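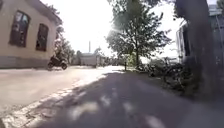
October 2007 -- sourdough crackers, shelf life, batch 14

Second go at the rye. Same starter as July, fed twice, smelled fine, bit sharp. Flour from Clarkton again, the coarse grind. Konrad wants to try the Skultov flour but the bag hasn't come.

Dough too stiff. Added water, 30 g, then it rolled ok. Rested it longer than planned, phone call. Docked by hand -- the roller is still with Sławomir, need it back.

Top oven runs hot at the back. Turned the trays halfway. Edges still went dark on the left one. Lower the temp next time and leave in longer, dont open the door so much.

Crackers from the July batch: opened the last tin. Stale, but not rancid, which I didnt expect with that oil. Şükran tasted blind and picked the old ones as "cardboard", no hesitation. Ones in the foil bags much better. Snap still there. So it's the tins. Lids never sat right.

Salt: some 2 percent by flour weight, Radosław says go up. I say leave it, the seeds carry enough.

To do
- foil bags, order more, small size
- scale is drifting, check agianst the brass weights
- ask Teodor what he did with the caraway
- write labels BEFORE packing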